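What I Learned From Cleaning Out the Bathroom Cabinet

3/18/23

Last week I was looking for a bandage and four bottles fell on my foot. Three of them were almost empty, and the fourth was a conditioner that I don't remember buying. So on Saturday morning I took everything out of the cabinet and put it on the bedroom floor, on an old towel, and I started to sort.

There were 76 things. I did not expect this number. I live alone, in a small apartment in Hullmont, with one bathroom and one head of hair. When I moved here, my toiletries fit in a shoe box, and I was proud of this shoe box. I want to write down how I got from there to the towel, and what I am doing now, because a few readers asked me to continue the posts on keeping a small home.

How it happened

I think the main reason is the discount. The pharmacy on Gallagher Street has a shelf near the door where everything is "two for one," and I grew up in a house where you did not walk past such a shelf. My mother kept soap in the closet between the sheets. It made the sheets smell nice and it also meant that we would never be without soap. I still find this sensible, but she had six people to wash.

The second reason is that I like to try things. I buy a new shampoo when I am tired or when the weather is bad. Then I use it for two weeks, I decide that it is not so different from the old one, and I go back to the old one. The new one moves to the back. I found five shampoos in this condition, all of them more than half full.

The third reason is travel sizes. I had 14 of them. I take a trip maybe twice in a year, and every time I buy small bottles again, because I can't find the small bottles I already have.

The containers

When I first had the idea to organize, some years ago, I did what many people do and bought containers. I bought a set from Cuvby, with lids, and later a second set because the first one looked so good. I poured my lotions and my cotton pads and my hair pins into them. For one month the cabinet was beautiful. After that I could not remember which white container had the hand cream and which one had the foot cream, and I began to open all of them each morning, like a person looking for a key.

A plain pale container is a pleasant thing to look at, I will admit that. It is much less pleasant at six in the morning without glasses. 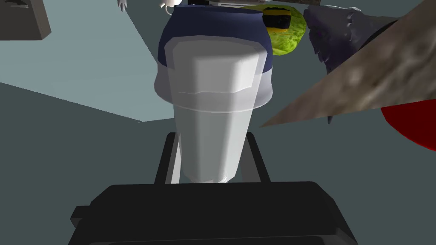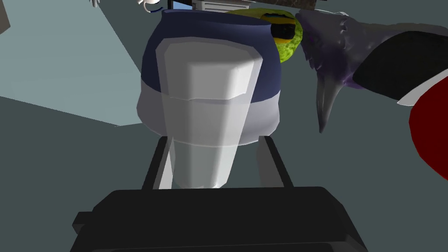 What I kept

I made a rule before I started, and I wrote it on a piece of paper so that I could not argue with it later. One open product of each kind, and one closed product behind it. For soap I allowed two behind it, for my mother.

The open shampoo is now a brand called Siren, which I chose only for the reason that it was the fullest bottle. The other ones I will use first for washing sweaters. Shampoo is fine for wool if you use a small amount and cool water, and my gray cardigan came out very soft. Two of the unopened ones I gave to my neighbor downstairs, who has teenagers.

Creams were harder. Many of them have a little drawing of an open jar with a number of months in it, and I had never looked at this drawing with attention. One sunscreen I bought in September, for a trip to the coast, but of which year? I could not say. I threw it away. I don't like to throw things away, and I was in a bad mood for some time after that sunscreen.

The half-empty bottles of the same product I turned upside down, one on top of another, and left them in the sink overnight. With thick conditioner it takes longer than you think. In the morning one had fallen over, and I cleaned the sink with conditioner, which is not easy, and it was still slippery on Monday.

Labels, finally

I kept six of the containers and gave away the rest. On each one I put a strip of paper tape and wrote the name of what is inside and the month when I opened it. My handwriting is not nice and the tape is a little crooked. I know there are machines for printing labels, and I looked at one for almost an hour, but then I remembered the subject of this post and closed the page.

The travel sizes live now in the suitcase itself, in the inside pocket. I can't believe it took me so long to think of it.

The cabinet today

Everything stands in one row and I can see the back wall, which has a stain I did not know. The bandages are on the lowest shelf in their own tin. I still want to change the shelf paper, and I have not decided what to do with three bottles of nail polish remover – if your town has a place that takes this kind of thing, please write me how it works there, as I will call ours this week.

Next time I will try the kitchen drawer, the one with the batteries.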